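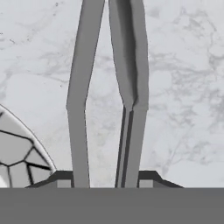

Natsumi Hirano
Student, gripper setup and maintenance

Project report: setting up the simulated two-finger gripper on the Cimetti cell

My part of the project was the gripper model. The group already had a working arm in the simulator, but the hand was a placeholder made of two boxes. I had to replace it with a proper two-finger model, set the joint limits, mount the wrist camera and write a maintenance sheet so the next group can keep it running.

Parts and frames

The finger meshes came from the Bilgin folder on the course drive. Both fingers are bent near the middle and lean toward each other at the top, so there is an open space between them even when the tips are close. That matters for the collision shapes. My first version used one box per finger, which filled in the space and made the hand bump into things it should have cleared. I split each finger into an upper and a lower piece at the bend. The meshes were kept for display only.

The fingers are on sliding joints in the palm. In the wrist view the palm is the dark bracket, and the small light gray blocks sit on either side of the finger roots. I used those blocks as my visual check after each change. If a finger root overlaps its block, the joint origin is wrong.

Joint limits

I set the full opening to 140 mm between the tips. The right finger copies the left one with the sign flipped. At first I drove the two joints separately, and after 50 open and close cycles they were 6 mm out of step. Zübeyde Uçar, who did the arm controller, suggested a mimic joint. I changed it and ran the same 50 cycles again with no drift that I could measure.

Camera mount

The camera is fixed to the hand and looks out along the fingers. Part of the gray housing shows as a flat band across the bottom of the view. I tried moving the camera forward to get rid of the band, but then the palm was lost too and I had no fixed edge to check against. I moved it back and told Zübeyde to mask the band in her code.

Maintenance sheet

Do these before a run, with the hand open and empty:
Load the saved home pose and compare the wrist view with the reference.
Check both finger roots against the light blocks.
Close slowly and stop when the tips meet.
Open again and read both joint values. They should match.
If they don't match, reload the hand file before changing any gains.

The whole check takes around 10 minutes the first time.

Open problems

The contact settings on the fingertips are still the defaults from December. Closing at full speed makes the tips shake for a moment. Lower stiffness helped but made the grip weak, so I put the old value back. Both sets of values are in the Rirkow notes under "hand".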